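Filed under: Opinion / Home & Kitchen

Recipe yields should be stated by weight. A line reading "serves five" fixes neither portion nor volume, and a cup of chopped fruit varies with the size of the cut. I reweighed nine recipes from the Parneck community cookbook last October. Two cooks following the same page could differ by up to 70 grams per serving.

Marlene Hinrichs, who edited the book, objects that many households own no scale. The objection is fair but temporary.
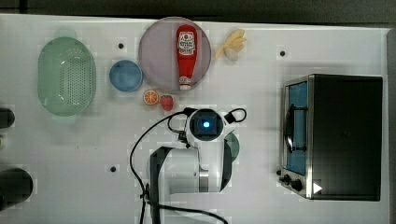
A printed weight costs one line of type. Cooks without a scale can ignore it, and the cup measures can stay where they are.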